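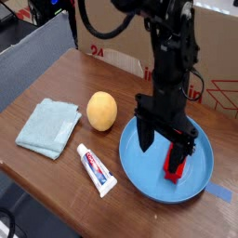

Altton Holiday Let, Unit 3: kitchen and bathroom safety check, July
Checked by: Kane Hapeta
Reviewed by: Amirhossein Naseri

KITCHEN

Smoke alarm, ceiling: Pass. Test button held, alarm sounded in hall and kitchen.
Fire blanket: Pass. Pull tabs clear. Move the tea towel hook, it hangs over the left tab.
Kettle and toaster leads: Fail. Toaster lead nicked near the plug. Toaster removed from use, replacement on order.
Extension leads: Advisory. One Lorkitz four-way block behind the fridge. Kettle must not be run from it. Label to be fitted.
Fridge temperature: Pass. 3 degrees at middle shelf, 5 at door.
Crockery: Pass. No chips or cracks found. Discard any plate with a chipped rim, do not glue.
Table: Pass. Legs tight, no splinters on underside.
Cleaning products: Fail. Descaler stored under sink without child catch. Moved to high cupboard on the day. Catch still needed.

BATHROOM

Hot water at basin: Fail. 47 degrees after running for two minutes. Mixing valve to be reset by plumber, then checked again at basin and bath.
Extractor fan: Pass. Slow to start. Clean grille at next changeover.
Shower screen: Pass. Bottom seal worn, no sharp edges.
Bath mat: Advisory. Two suckers missing at the tap end. Replace.
Light pull cord: Pass.
Door lock: Pass. Opens from outside with a coin.

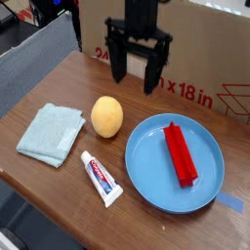 Who resets the mixing valve if the plumber can't attend before the next guests?
The unit stays closed until it has been done. Changeover staff are not to adjust the valve themselves.

HEATING AND GENERAL

Electric heater, 2000 W, Plitau: Pass. Tip switch cuts out. Wall socket only.
Carbon monoxide alarm: Pass. Replace-by date on the back still legible.
Stair rail: Advisory. Lower bracket loose, one screw turning in the plaster. Refix with longer screw.
Window restrictors, upper floor: Pass. Rear bedroom stiff, oiled.
First aid box: Fail. Plasters and eye wash out of date.
Guest folder: Advisory. Emergency page still gives the old Vilela office number. Reprint.

Recheck of all failed items before keys are released. K.H.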